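Posted in Crafts and Home, 17th December

**Getting artificial flowers apart and stored without wrecking them**

nerkura_lane wrote:

I've taken over the table decorations for our hall and inherited a box of artificial flowers, most of them in arrangements that have seen better days. I'd like to pull them to pieces, keep what's usable and make up new ones for the summer do in July. Some of the heads come off their stems with a gentle tug and some won't budge at all. I broke two trying.

What I want to know is:

- how do you get stubborn heads off without tearing the petals
- is it worth keeping loose leaves and bare stems
- what do you store the parts in so they don't get crushed

I've got one large table to work on and a cupboard with 8 shallow shelves. I don't want to spend much. I've also seen a cleaning spray called Kurkent mentioned and wondered if it is any good on fabric petals.

---

**wibisono_crafts** wrote:

Don't bother with the spray until you've tried a soft dry paintbrush. Most of what makes old flowers look tired is dust, and it brushes off if you work from the middle outwards. If you do use a spray, test it on the back of a leaf first and leave it overnight. Some dyes run.

For the heads, look underneath before you pull. Many are a push fit on a small plastic peg. Hold the green part under the petals, not the petals themselves, and twist as you pull. If it still won't move, it has probably been glued. You can sit the stem end in warm water for a few minutes, which softens some glues, but it won't shift all of them. After that I cut the stem 13 mm below the head and push the stub into a new stem or straight into foam.

Keep the leaves. You always run short of leaves. Bare stems are worth keeping if they have wire in them and still hold a bend. Plain plastic ones that have gone brittle can go.

Work on a pale surface with nothing else on it that you don't need. Small parts vanish on a patterned cloth.
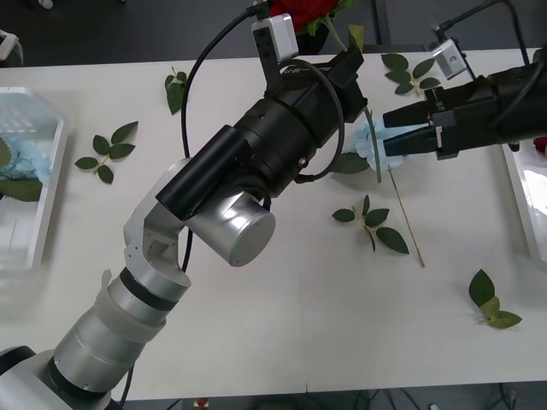
*Artificial flower parts out on a white table.*

Once it's all laid out, sort by part first and colour second. I used to do it the other way round and ended up with piles I had to sort again. Heads together, leaves together, stems together, then split the heads by colour if you have enough to make it worthwhile.

For storage I use shoebox lids on the shelves, one layer deep. Stems go upright in a tall jar.

---

**Nidudum** wrote:

just bin them and buy new, they're cheap enough. I got a bag of 400 mixed heads last year and still haven't got through it

---

**teapot1590** wrote:

I wouldn't bin them, the older ones are often better made than what you get in a mixed bag.

Agree with most of what wibisono_crafts said, but I'd be careful with the warm water. Fabric petals wick it up and some of mine dried with a brown line round the edge. I use a hairdryer on low, pointed at the joint from underneath. Give it a short burst, try the twist, and give it another if needed. Keep it moving or the plastic will sag.

Egg boxes are good for the smaller heads. The big ones go in face up with a bit of tissue round them. Don't stack anything on top. Flattened petals can be steamed back over a kettle (hold them with tongs) but it takes ages and they never sit quite the same.

Keep them out of direct sun as well. Purples fade first in my experience, then the reds.

I've not used Kurkent so can't help with that one.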